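Small Drawers: How Households in Rullumell Keep Their Odds and Ends

A project report for Everyday Life and Material Culture
Submitted 24/05/2026
Group members: Nidia Benavides, Eskil Wallin and Berhanu Gebru
Supervisor: Selma Halilović

Introduction

When our group first sat down to choose a topic, we went through quite a few grand ideas before we settled on a small one. Eskil wanted to write about kitchens, Berhanu wanted to write about what people do with letters now that so few of them arrive, and I (Nidia, writing most of this up) wanted to write about my grandmother's sewing cabinet, which I have loved since I was tall enough to open the bottom drawer. After a long afternoon and a great deal of tea we noticed that we were all talking about the same thing. We were talking about where people put the little items they can't quite throw away and don't quite use.

Every home we knew had a place like this. In some it was a kitchen drawer that jammed on the potato masher, and in others a biscuit tin, a row of jars in the shed, or a proper piece of furniture with lots of compartments. We wanted to know how people decide what goes in, how they find things again, and what happens to it all when somebody moves house or dies. We were also curious about whether the furniture changes the habit. Does somebody with 10 little drawers sort their buttons differently from somebody with one big one?

Our research question, after Selma gently talked us out of three longer ones, was: how do people in one neighbourhood store small household items, and what do those arrangements mean to them?

Background and reading

There is a fair bit written about collecting and a fair bit written about clutter, but much less about the comfortable middle ground that most of us live in. The books on collecting tend to be about people who know exactly what they have. The books on clutter tend to be about getting rid of it, and they can be rather stern. The households we had in mind were doing neither. They were keeping a spare hinge in case a hinge was needed.

The most useful reading for us was older material on domestic work, especially home economics manuals from the middle of the last century, which the Rullumell library keeps in a back room and was kind enough to let us use. These manuals have firm opinions about string. They suggest labelled drawers, shallow trays and a yearly turnout in spring, and they assume that one person in the home, nearly always the wife, is in charge of the whole system. We kept that assumption in mind when we wrote our interview questions, and I'm glad we did, as it came up in almost every kitchen.

We also looked at the history of the small drawer cabinet itself. Chests with many little drawers were used by chemists, seed merchants, watchmakers and haberdashers, and a lot of them ended up in private homes when the shops closed. Smaller versions were made for desks and sewing tables. Today new ones are sold as decoration, sometimes with the paint rubbed back to look old, and two of the people we interviewed couldn't tell us whether theirs was an antique or came from a homewares shop. Neither of them minded.

How we went about it

We delivered 260 flyers in the streets between the library and the old Stostow cannery, asking whether anyone would be willing to show us a drawer. Eskil was sure we would hear from no one. We ended up with more replies than we could handle and chose six households for full interviews, trying for a spread of ages and kinds of home. One was a flat above a bakery, one was a share house with a very confusing bathroom roster, and the other four were family houses of different sizes.

Each visit lasted an hour or so, although Berhanu's visit to the retired couple on the hill went well past dinner and he came home with a jar of quince paste. Two of us went each time when we could manage it. One person asked the questions and the other took notes. We asked people to open the drawer or cabinet themselves and to talk us through whatever caught their eye, and we didn't touch anything unless it was handed to us. All the interviews were done in March. Everyone gave written consent, and we've changed identifying details in the sections that follow.

We had a budget of 1,000 dollars from the department, most of which we didn't spend. The largest cost was printing, followed by bus fares and a box of pastries for each household, which Selma agreed was a reasonable way of saying thank you.

What we found

The first thing to say is that people were delighted to be asked. We had worried that it would feel nosy, and perhaps it was, but there is something about a drawer of oddments that loosens the tongue. One woman picked up a brass curtain ring and talked for twenty minutes about the house the curtains had hung in, the colour of the walls there and the neighbour who used to sing over the fence. The ring had no use at all in her present home, which has blinds.

We came to think of the stored items in two loose groups. There were the useful ones (screws, fuses, batteries of uncertain age, picture hooks, elastic, spare keys) and the ones with a story. In practice they were nearly always mixed together, and people moved between the two without seeming to notice. A spare key was for a bicycle that had belonged to a brother. A tin of tacks was useful, but the tin itself had come across the sea in somebody's coat. We tried for a while to sort our notes under these two headings and in the end gave up, which left us with a very messy wall of sticky notes and, I think, a better report.

The second finding concerns who knows where things are. In four of the homes one person held the whole map in their head, and the others simply called out and waited. In the family with teenagers this was the father, who had come to it late, after a back injury kept him home for a winter and he reorganized the laundry out of boredom. In the share house there was no map at all. The tenants there owned several rolls of sticky tape between them and could find none of them while we were visiting, although one turned up in the freezer as we were leaving.

Drawers and labels

Our question about furniture gave us the most to argue over. People with divided storage did sort more, at least at the beginning. The retired couple had a cabinet with labels written in fountain pen, and the labels were a pleasure to read, but when the drawers were opened the contents had wandered. The one marked "Nibs" held seeds. The one marked "Seeds" held a harmonica reed and some foreign coins. They both knew this perfectly well, and when we asked whether they'd thought of changing the labels they looked at us as if we'd suggested renaming the dog.

The people with a single large drawer had a different method, which was to stir. They knew roughly how deep a thing was likely to be, and they'd put a hand in and feel for it. The baker's tenant could find a thumbtack this way without being pricked, a skill she was rightly proud of. She told us she had once been given a little set of drawers for her birthday, had used it for a week and then passed it on to her niece.

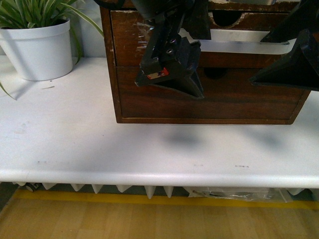 Figure 1. Small wooden drawer cabinet with a weathered brown finish.

Wood came up more often than we'd expected. Several people told us they liked the sound of a wooden drawer and the way it sticks in damp weather, and that plastic tubs, while practical, didn't invite them in. One man keeps all his good screws in plastic and all his bent ones in his late father's wooden toolbox. He would like to swap them over but says his hands have already learned the arrangement.

What happens to it all

We left the hardest question for the end of each interview: what would become of the drawer later on? Most people laughed first. A few had plainly thought about it. The retired couple said their daughter had already asked for the cabinet and had been told she must take the contents too, unsorted. The man with the toolbox hoped his own son would use up the straight screws and keep the bent ones. In the share house they agreed that everything would stay with the house, as it had when they moved in, and that the next lot of tenants would be welcome to the tape.

Limits of the study and thanks

Six homes is a small number, and all of them answered a flyer, so we probably met the people who were fondest of their drawers. We heard very little from anyone who clears out regularly and sleeps well afterwards, and a follow-up project could go looking for them. We'd also have liked to visit again in a different season, as two people told us everything gets turned over before Christmas.

We would like to thank the households, who were generous beyond anything we'd hoped for, the library staff for finding the manuals, Berkay Dönmez for reading two drafts and removing many of my commas, and Selma for her patience. The interview questions and the consent form are attached as Appendix A and Appendix B. My grandmother's sewing cabinet isn't part of the study, but she has asked for a copy of the report and will be keeping it in the bottom drawer.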